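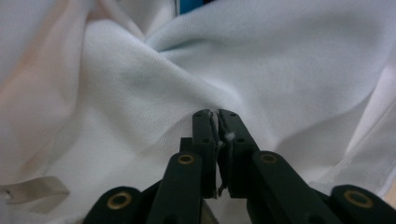

White knit, before the iron.

Arsen Pasichnyk does not own a white shirt. He mentions this while pressing someone else's, at a board in the back of Galetti, the laundry and alterations shop he took over in February. "I know what they cost," he says. "I don't mean the price."

The price, for the record, is two dollars a shirt, and he has not raised it. Customers complain anyway. One man brought in 17 dress shirts last month and asked for a discount on the grounds that they were all the same size.

Pasichnyk came to ironing by way of hotel work. He spent almost two years in the linen room at the Beaudoin, where the sheets went through a machine as long as a bus and came out, he says, "flat like a bad joke." Shirts were done by hand, by a woman named Shamim Mughal, who let him watch for a month before he was allowed to touch a collar.

"She said I was leaning on it. I was leaning on everything. I was 24, I leaned on walls."

Mughal, reached by phone, remembers it a little differently. "He scorched a judge's cuff," she says. "I paid for it. Ask him if he told you that."

He had not told me that. He goes quiet, turns the shirt over, and starts on the yoke.

His views are firm. Collars first, from the points inward. Spray starch is for people in a hurry. Polo shirts should be ironed inside out and barely, and linen should be left to the people who enjoy suffering. He is most severe about steam irons that shut themselves off. "I'm standing right there," he says.

The shop's one extravagance is a secondhand vacuum board that set him back $1,875 and makes a sound like a dentist's office. He loves it. His wife calls it the other child.

And what does he wear to weddings? "Gray," he says. "Dark gray. With a jacket – and I keep the jacket on."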